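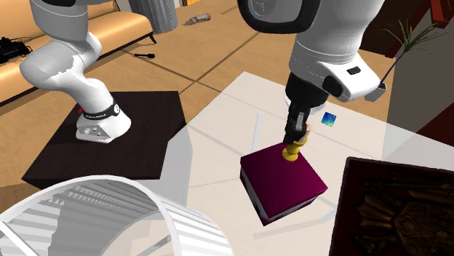 Gelham bus cuts: 126 to lose evening runs

18 February 2019

Evening buses between Gelham and Hikcombe are to stop after Easter, the operator has confirmed. The last 126 out of Gelham will leave at 6.40pm. At the moment it's 10.15.

Weltero, which took over the route in September, says the later runs are carrying too few people to pay their way. Saturdays the same. No change to Sundays, as there is no Sunday bus to cut.

Morning and school journeys stay as they are, with one exception - the 7.05 from Ibarra Road will start from the market place instead. Passengers further up the hill will need to walk down or wait for the 7.35.

Nearly 90 people turned up at the Hikcombe village hall on Thursday night to hear about it. Not enough chairs. A lot of them were shift workers from the hospital laundry and the bakery, both of which finish well after the new last bus.

Olga Medina, who works lates at the bakery four nights a week, told the meeting a taxi home would cost her more than two hours' pay.

"I don't drive and I'm not going to start now," she said. "I asked them what I'm meant to do at ten o'clock at night and I was handed a leaflet."

The leaflet, copies of which were left at the door, gives the new times and a number for the car share scheme. Several people said they had rung it and got a recorded message. We tried on Friday and again this morning. Same.

A Weltero spokesman said the firm had "looked hard" at keeping one later bus, possibly on Fridays only, but that it would need money from the county. He would not say how much. The county says it has had no formal request, and that its budget for supported routes is already spoken for untill the summer.

There was some anger too over the fares. A return from Hikcombe is going up by 40p on the same day the timetable changes. Weekly tickets are going up as well, the new price hasn't been given out yet.

A petition is on the counter at the post office and in the Gelham library, by the returns desk. It closes a week on Friday. Paper only for now, an online one is promised.

The parish council will discuss the cuts at its next meeting, 7.30pm in the hall, public welcome. Anyone wanting to speak should let teh clerk know by noon on the day.

The stop outside the old dairy is not affected. Drivers will still pick up there on request, but put your hand out in good time.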